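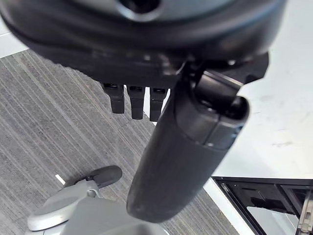 The rug stays (for now)

OK quick one because I have to be out the door by 8 and I said I'd write up the floor thing before October is over. It's been a whole saga. Short version - rug is down, I like it, my knees like it, the color I was scared of is fine.

Gray stripes. I know. I went in wanting something rust or mustard, had a whole folder of saved pictures, warm and cozy and so on, and came home with gray. Fine lines, light and dark, very low pile, looks a bit like corduroy. Which is what sold me if I'm being truthful, I had a corduroy jacket in high school and wore it until the elbows gave out.

Where it came from

Sarkard, the remnant place out past the bus depot in Hivthorpe. Not the main showroom, go around the side. Rolls standing up everywhere, no prices on half of them, you have to ask. I took Hanane because she is good at asking and I'm not. Hanane El Ouafi, if you've read this blog before you know her from the bathroom shelf post. She had the guy unrolling things for most of an hour. I would have bought the first one and run.

Two finalists. The other was a thick shaggy cream one, gorgeous, I lay down on it in the shop. Hanane asked one question - who is vacuuming that. Right. Gray stripe.

They bound the edges for me, took a week and a bit. I didn't get a pad from them, more on that in a second.

Getting it down flat

It had been rolled up tight, so the ends curled like a stale sandwich. What I did, in no real order:

Rolled it backward, pattern side out, left it overnight. Helped a lot.
Books on the corners. Big ones. The atlas finally earned its keep.
Walked on it in socks while on the phone with my mother. Long call.

One corner still lifts a tiny bit by the door. I'm ignoring it. Somebody in the comments last time said steam, I don't own a steamer and I'm scared of doing it with the iron.

The pad: I bought a cheap one from Jidolel and it was bad. Slid around worse than no pad at all and smelled like a pool toy. Sent it back, still waiting on the refund. The felt one I have now was Emília's, left over from her move. Emília Ondrejka, thank you, you're getting a cake. Had to trim it with kitchen scissors and my thumb still hurts. Cut it smaller than the rug, a couple fingers in on each side, or you get that little ridge all the way around. I know about the ridge becuase I made the ridge.

Which way do the stripes go

This took longer than choosing the thing. Lines running the long way make the room look like a hallway. Lines going across make it look wider but then they fight with the bookcase, don't ask me how lines fight with a bookcase, they do. Turned it around maybe four times, sweating. Hanane voted long way, Emília voted across, I went across and then changed it when they'd both gone home.

So, long way. Hallway it is. I moved the lamp and that helped some.

What I'd want to know if I was you

Low pile shows less lint than I figured but every single toast crumb. The stripes hide dust pretty well, light and dark together, your eye slides right off it. Vacuum along the lines and not across, mine snags if I go across, might just be my vacuum which is older than some of my coworkers.

Coffee - yes, already. Cold water and a dish towel, blot blot blot, came out. Or it landed on a dark line and I can't find it, either way I'm happy.

It's quieter in here too. I used to hear my own chair all day long. Now I only hear the neighbor's.

Still to do

The doorway corner. Some kind of small table, I've been looking at the ones Abdel Hamid has in the window but they never seem to be open when I walk by. And the baseboards, which looked ok until there was something nice next to them and now I see every scuff.

Have to run. If anyone has a trick for the curly corner that doesn't involve an iron, leave it below, I'll read them tonite.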